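Rindwood test kitchen, assembly counter
Inspection checklist, September, prep before service
Inspected by: Ineke Verhoeven. Countersigned: Ruben Van den Broek

1. Counter surface. White top wiped and sanitized, no residue at the seams. OK.

2. Hand sink. Soap and towels stocked. Towel dispenser jams on the second pull. Coppens to replace the spring.

3. Probe thermometer. Ice point checked, reading within tolerance. Log sheet 398 filled in and initialed.

4. Ingredient containers. Clear, rigid, no cracks at the rim. One container per station. Patties and red slices may share a container if each has its own row and both are cooked or cured products. Raw product stays in the lower drawer. 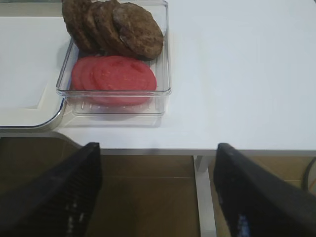
Item 4, station container: patties in the upper row, red slices in the lower row, ribbed base.

Comment on item 4: arrangement accepted. Date label to go on the short side, where it can be read with the container in place. Discard time is 90 minutes after filling, entered on the Pirside sheet.

5. Trays and boards. Edges free of chips. OK.

6. Gloves. Box of 50 at the station, down to roughly a third. Reorder.

7. Waste bin. Lid pedal sticks. Open from last inspection, still not fixed.

Recheck items 2 and 7 before the evening shift.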